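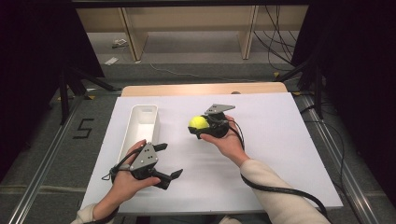 Zyanya Ochoa: the bins still walk. Put anything with a bit of weight in one off-centre and the whole bin creeps across the board. Table 5 is the worst. Can this be reopened, please?

**Status:** Reopened
**Queue:** Furniture and fittings
**Item:** white rectangular bin, long pattern (Grudley), on white board
**Assigned:** Daichi Iwasaki
**Related:** board replacement, June

---

**Iwasaki, 9:40**

Reopened. Earlier fix was a wipe-down of boards and bin bases with dish soap and water. Notes from the previous ticket say the movement stopped for two days and came back.

Please confirm:

- which way the bin travels
- whether the board moves with it
- whether the bin rocks when pressed at the corners

**Ochoa, 10:15**

Travels sideways, toward the middle of the board. Board stays put. Rocks on the diagonal, near left to far right. Tennis balls are the usual load. A ball dropped against the side wall is enough to shift it.

**Iwasaki, 11:05**

Checked the bin from table 5 on the bench plate. Base is bowed. Feeler gauge goes under one corner at 1 mm and will not go under the opposite corner at all. Bin is sitting on two corners and part of one long side, so there is very little contact to hold it.

Swapped in a bin from the storeroom carton (Dullard, same footprint, slightly heavier). Flat on all four corners. Dropped a ball against the inside wall 40 times from 12 cm. No visible travel against a pencil line.

Put the Grudley bin back, same test. Off the line by the fourth drop, 133 mm of travel by the end.

**Huguette Nguyen, 11:30**

Could the Grudley bins have gone through the dishwasher? There was a load of them in the kitchen racks after the open day. The label says hand wash only.

**Iwasaki, 11:50**

That would fit. Asked Eustaquio, who confirms one load went through on the hot cycle. He doesn't know which bins.

Action:

1. Press every Grudley bin at the corners on a flat surface. Any that rock go in the red tub, not back on the shelf.
2. Fit clear rubber dots, one per corner, to the bins that pass. Pack of 100 is in the Maldonado drawer.
3. Do not tape bins to the boards. Tape residue was the reason the last lot of boards was replaced.
4. Hand wash only, lukewarm water. Dry upside down.

**Ochoa, 14:20**

Dots fitted on the bins for tables 1 to 4. Table 5 has a Dullard bin for now. The colour is a bit off against the others but it stays where it's put.

**Iwasaki, 14:35**

Noted. Replacements quoted through Drirnow, waiting on freight. Leaving this open until Tuesday.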